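Screen & Stage Talk > Actors > Child actors who kept going

Topic: Whatever happened to Yu-na Moon?

mornville_mike
Hi all, longtime reader, and I think this is my third post ever, so be gentle. My wife and I started rewatching Mornville over the winter (we had the old recordings from when her mother taped everything that moved) and we'd both forgotten how good Yu-na Moon was as the younger sister. She was what, 4 when it began? She carries whole scenes with grown actors and never looks like she's waiting for her turn to talk. Then the show ends, she does a couple of guest parts, and I can't find much after that. Does anyone here know if she's still acting?

fengying_fu
Oh, you've made my evening, I adored that show! She is still working, just mostly on stage. I saw her in June in a small production of Grirkton, which had a short run and deserved a longer one. She played the schoolteacher, and I didn't realize it was her until I read the program at intermission, and then of course I spent the whole second act looking for the little girl from Mornville in her face. You can see it when she laughs.

One small thing, she was a bit older than 4 when it started. The 4 comes from the Cuken oatmeal commercial, which was her first job. The one with the spoon, if anybody is old enough to remember that.

talltree_apo
I remember the spoon! My brother and I did that voice at the breakfast table until my father banned it.

I'm going to be the grump of the thread, though, and say I never thought she was the best thing in Mornville. She was good, sure, but they gave her all the cute lines, and anybody gets a laugh with those. The one who did the hard work was Man-sik Maeng as the grandfather. Watch the hospital episode again and tell me I'm wrong. He has maybe two lines and I was a wreck for the rest of the night.
Apostolos Ververidis

mornville_mike
Apostolos, we watched that one on Friday and my wife had to go stand in the kitchen for a while, so I'm not going to fight you on Maeng. But I'd say that episode works because he's playing it to her. Half of it is her face while he isn't talking. Nobody wrote her a cute line in that one.

And Fengying, thank you, I had no idea about the stage work. Was Grirkton a drama? The title doesn't give a person much to go on.

fengying_fu
It's the name of the village, and yes, a drama, but with a good deal of laughing in the first half. It's a schoolhouse story, very slow to get going, and then all at once you notice you haven't moved in your seat for a long time. I went with my sister, who doesn't care for theater and complained about the parking all the way in, and she was the one who wanted to stay and clap some more.

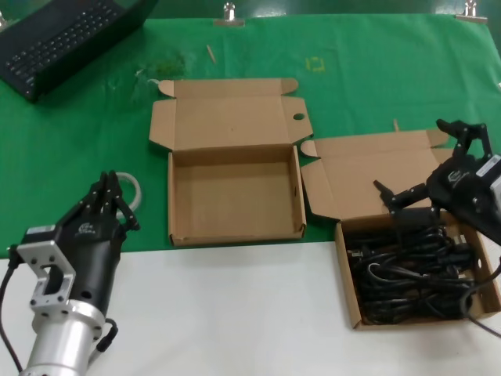 I should add that the theater only seats 600, so you're close enough to see everything. I think that suits her. She was always an actress who did small things, even as a child, and television was kind to that in a way a great big hall wouldn't be.

bronia_k
Hello everyone, Bronisława Kaczorowski here, I usually stick to the silent film section but somebody sent me the link. I can fill in a bit of the middle. After Mornville she left acting altogether for several years and went to school like anybody else. Then she came back in a film called Ma, which hardly got shown anywhere, and she's in it for 15 minutes at the most, as the daughter who comes home for the funeral. It's a lovely little part. I wouldn't say the film is a lovely film, the middle drags terribly and the music is far too loud, but I'd sit through it again for her.

talltree_apo
I'll disagree with you there, Bronisława, I thought Ma was the best thing on her list and the slow middle was the whole reason I liked it. You're right about the music, though. I had the remote in my hand the entire time.

bronia_k
Well, we agree on the music, and that's more than I've ever managed with my husband.

mornville_mike
Does anyone know how many episodes she was in during the last season? The tapes we have skip around, and my mother-in-law's labels are no help (one of them just says "MORE"). I've got 14 with her in it so far, but I'm pretty sure there was one at a lake.

fengying_fu
The lake one is from the season before, I'm nearly certain, because the grandfather still has his mustache. I'll dig out my old episode guide when I'm home and check the rest for you. It's in a box in the hall closet, under the Christmas things, so give me a few days.

talltree_apo
The mustache came back for the finale, so I wouldn't lean on that too hard.

fengying_fu
Oh no, you're right, it did. Okay, I'm getting the box down tonight.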